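Brumdale Rehearsal Rooms and Studio
Safety walk-round, with comments
Walked by Ya-wen Man, notes typed up by Ching-wen Fu
2022-07-29

Hello all, and thank you for bearing with us while we had the big room shut for the morning. This is the same list we went through before the Tosorent album sessions last October, with a couple of extra lines added after the drummer's stool incident (he is fine, and back on the blast beats, bless him). Anything marked ATTENTION needs doing before the next band loads in. Everything else can wait for a quiet afternoon, if we ever get one!

1. Ways in and out
Front door opens fully from inside: OK
Rear loading door clear: ATTENTION
Comment: There were 4 guitar cabinets stacked against the loading door again. We know it's the handiest spot when you've been on the motorway half the night, and we do sympathise, but please use the bay under the stairs. Ya-wen has put fresh yellow tape down.
Emergency lighting: OK
Comment: Tested with the mains off, and all of it came on, even the grumpy one by the kitchen.

2. Live room
Cables off walkways: OK
Drum riser bolts tight: OK
Comment: Two were a little slack and were done up on the spot. The riser takes a real pounding from the double kick players, so would whoever is last out on a session day give it a quick push and see whether it wobbles?
Acoustic panels secure: ATTENTION
Comment: The panel above the bass corner has dropped at one end. Please don't stand amps under it until it has been rehung. Michiels have been asked to come and look at the brackets.

3. Hearing
Earplug dispenser filled: OK
Comment: 63 pairs left when we looked, and a new box is on order. Please do take a pair, even if you are only popping in to listen to a mix. Akport rehearsed in Room 2 without any for most of a week and we could hear them shouting at each other in the car park afterwards.
Headphone limiters working: OK, both stations

4. Electrical
Plugs and leads checked and labelled: ATTENTION
Comment: 64 items on the list and one label missing, on the old valve head, number 1046. It sounds glorious and everybody wants it on their record, but it stays on the shelf until it has been tested and has its sticker.
Extension leads not daisy-chained: OK
Comment: Much better than last time, thank you, it made the whole walk-round a good deal more cheerful.

5. Computers and opened equipment
Power disconnected before any case is opened: OK
Drinks kept off the bench: OK
Loose screws in the magnetic dish: OK
Comment: The rule stays as it was. Shut down, switch off at the wall, pull the lead out and only then take the panel off. If you are halfway through a job and go for your lunch, leave a note on the machine so that no eager engineer plugs it back in to bounce a rough mix. 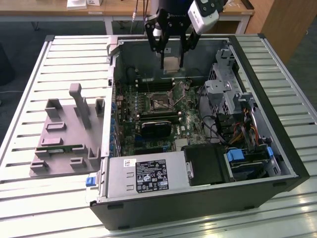
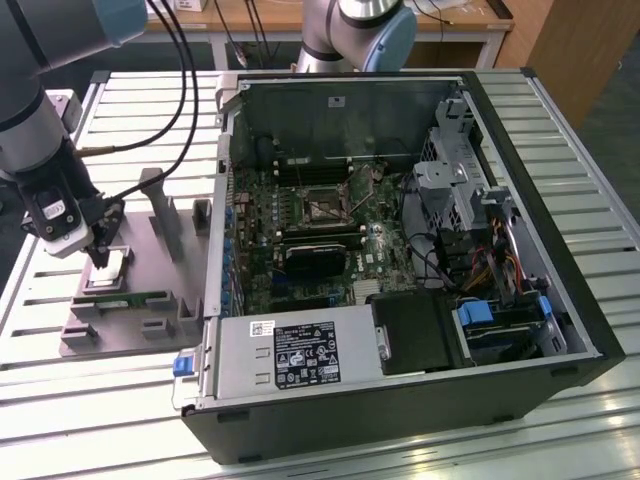
Desktop towers on their sides with the side panels off.

6. Kitchen and first aid
Fire blanket on its hook: OK
First aid box stocked: ATTENTION
Comment: We are down to the very small plasters, which are no use at all to a guitarist with a split fingertip. Ching-wen will pick up the larger ones.
Kettle lead: OK
Next walk-round: before the winter bookings start. If you spot something in the meantime, write it in the red book at the front desk and one of us will see to it.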